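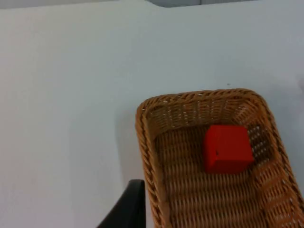 Is the Kerker basket fair worth the drive if you don't weave? I'd say go, as long as you get there before ten and you don't mind coming home with more baskets than you have shelves for.

I went on Thursday, which is the quiet day. My sister had been on the Saturday a couple of years back and told me she mostly saw the backs of other people's heads. On Thursday there were 16 stalls open in the old feed hall and a few more setting up in the yard, and you could stand and talk to people without anybody breathing down your neck. Parking was 5 dollars in the field behind the church. Bring cash for that, the kid at the gate can't take anything else.

First stop for me was the coffee truck (decent coffee, very good cinnamon rolls, gone by eleven). Then I went straight to the left side of the hall, where the wicker people are. I have a soft spot for wicker. My grandmother kept her onions in it, her mending in it, and one summer a litter of kittens in it, so I can't walk past a stall without picking things up and squeezing them.

Squeezing is what you're supposed to do, by the way! Concetta Ruggiero, who had the big corner stall, let me try it on a whole row of hers. You put a hand on each side and push in gently. A good one gives a tiny bit and comes right back. A bad one creaks like a stair. She also had me turn a few over to look at the base, and after the third or fourth I could sort of see what she meant about the spokes being evenly spaced. Sort of. I still picked the wrong one when she tested me.
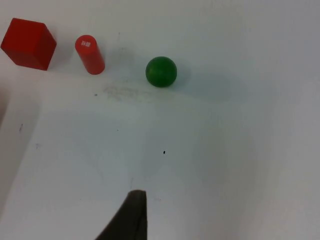 She learned from an aunt, and she told me she threw away her first year of baskets, every last one. I asked if she regretted it and she said only the lids. I've been thinking about that ever since. Apparently lids are the hard part, and you don't get a second go at a willow that size once it's been bent and dried. Her prices started at 55 dollars for a small round one, and she didn't budge for anybody, though I watched a man in a fishing vest try for a good long while.

Across the aisle was Jolano, which is two brothers and a lot of dyed cane. Bright stuff, oranges and a turquoise I'd call brave. Not for my house, but my niece would've wanted the whole table. They had a bench out front where kids could weave a little mat to take home, and it was packed even on a weekday. I sat down too (no shame) and made something that looks like a waffle somebody stepped on.

I had the farmhouse Gaketti shop down as a must-see from the flyer, and it was the one letdown. It's a few steps outside the main gate, very pretty, very perfumed, and most of what's on the shelves comes in by the boxful from somewhere else. The woman at the register was perfectly nice about it when I asked. If you only have a morning, skip it and spend the time in the hall. 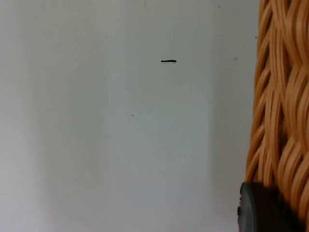

## The soaking demo

This was at one o'clock in the shed at the far end, and it was my favorite part of the day. You sit on hay bales and a man named Greco talks you through getting willow ready to weave. I figured ten minutes. It went an hour, and I don't think a single person left.

What I wrote on the back of my parking stub:

- Willow with the bark on soaks for days, stripped willow for a couple of hours
- Wrap it in a damp towel afterward and leave it overnight
- If it cracks when you bend it around your thumb, put it back in the water
- Don't soak more than you'll use, it gets slimy and it stinks

He does all his soaking in an old cattle trough and keeps some 100 bundles hanging in the rafters, sorted by length, which he pointed at with a broom handle. Somebody asked about fixing a broken rim at home and he got very excited and went off to find one, and we all just sat there in the dust until he came back with a laundry basket that I think belonged to his wife.
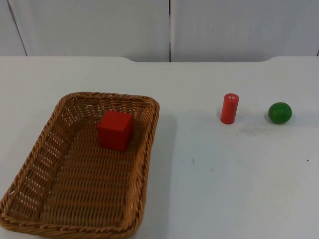 The short version of the rim fix: you slide a new piece in alongside the broken one, tuck both ends at least two spokes past the damage, and trim it after it dries. I have one at home I'm going to try this on. It's been sitting in the garage since August waiting for me to learn how.

Lunch was a sausage on a roll from the fire department tent, and there's a pie table next to it if you've got room. Restrooms are behind the hall, clean, long line. The floor inside is old brick and pretty lumpy, so wear real shoes, and if you've got a stroller I'd go in by the yard door where there's a ramp.

I came home with one round basket from Concetta's stall and a bundle of stripped willow I had to drive home with sticking out the passenger window. The round one's got the garlic in it for now.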